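Kelaveck Street Maps: Frequently Asked Questions

What is Kelaveck Street Maps?
It's a shared online map of the Kelaveck district, put together by the people who live and work in it. Residents add notes, short audio clips and sketches to the places they care about, and the Rutadico planning studio brings them into the neighborhood plan. We started with 14 contributors and now have more than 508 entries, and we love reading every new one!

Do I need any planning experience?
None at all. If you know which crossing feels too short or which bench gets the afternoon shade, you already have something worth adding.

How do I add an entry?
Open the map, tap a spot and start typing. You can also come to a drop-in session at Wallner Hall and use one of our laptops — kids are welcome, and they tend to spot things the rest of us walk right past. 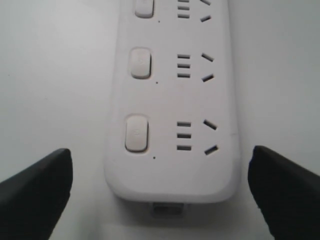 Sessions run until 8 p.m., and you can arrive whenever you like. Bring old photos or letters if you have them and we'll scan them while you wait.

Who can see what I post?
Everyone can see the entry, but your name stays off it unless you choose to show it. You can edit or delete an entry at any time.

Does any of this reach the city?
Yes! The November summary grouped entries into 22 themes, and the draft plan for Dulico Square cites 58 of them by number. Search for yours in the appendix.

Can my school or club run its own map?
Please do. Write to us through the contact form and we'll set up a separate layer for your group, free of charge.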